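Speaker notes: Lids, leverage and the kitchen counter
Kobina Owusu, Dromunton home products day, 15 August 2022
Slot: 2 of 4. Keep to time; questions go after Zdeňka Štěpánek's talk.

Slide 1. Title. Skip the biography.

Slide 2. Torque on a screw cap is force times radius. A small cap gives a short radius, so the hand has to supply more force. A tool adds radius. State this once and move on.

Slide 3. Grip. Squeezing harder raises friction at the rim but also loads the thumb joint. Mention the Flido survey: 461 replies, most complaints about small jars, few about large ones. Do not read out the table.

Slide 4. Handle length. Past a certain point a longer handle tips a light jar before the cap turns. Someone has to hold the base, or the base needs a mat. Polished stone is the worst case. Pause here for the Ahmadpour mat sample and pass it down the rows.

Slide 5. Turn angle. Our test caps release within 90 degrees. If the opener has to be reseated before that, the user tends to give up on it. Ask who has one in a drawer at home.

Slide 6. Molded parts. Slots and cutouts save plastic and collect jam. Cleaning is covered in the Pikutum handout, so refer people to that.

Slide 7. Both pictures on one slide. Point out the cutouts first, then the size of the jar against the length of the opener. Leave up during the summary of slide 4. 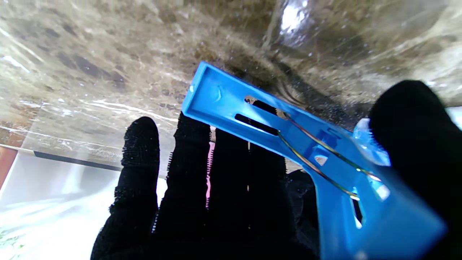
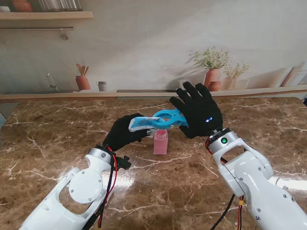
Fig. 2, second picture: light-blue plastic jar opener above a small pink jar with a clear cap, brown marble countertop.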